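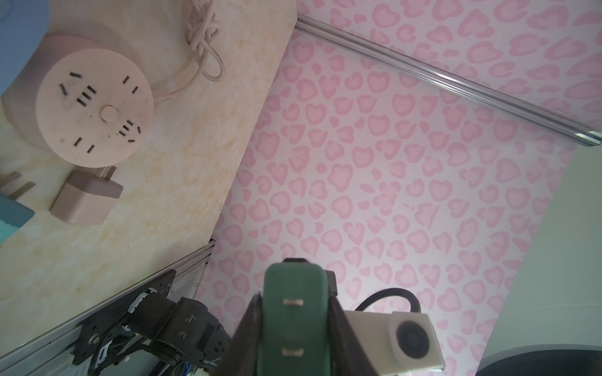
Notes for session 2: the desk and its cords

Okay, last time we did drawers, and I promised you we'd get to the part of home organizing I like best (yes, really!), the tangle on top of the desk. Every desk I've sorted for Noltadari clients has the same trouble spot, and it's wherever the power comes in. Look at the cable by the round power strip: bundled up into a loop with a knot in it, then curving off around that pinkish base. I do this at home too, and I always regret it the minute I want to move something. Undo the knot, lay the cord out straight, then fold it back and forth in loose bends and put one soft tie around the middle. No tight wraps, please.

Now plug adapters. They wander! Mine used to live loose on the table until I gave them a shallow dish, and I haven't hunted for one since. If yours fit in one hand, a dish is plenty. If they don't, go through them first and ask what each one goes to.

A word on round outlet hubs, which the Tamcombe group asked me about. I like them on a shared table because everybody can reach a side, but put the bulky plugs in first and work the skinny ones in between.

For next time: clear one desk all the way down to the surface, wipe it, and put back only what you used this week. Bring your leftover cords in a bag. The label sheets are in the Wema folder, 26 to a sheet, so take 2 if you've got a big family.

Handout revised 26/02/2019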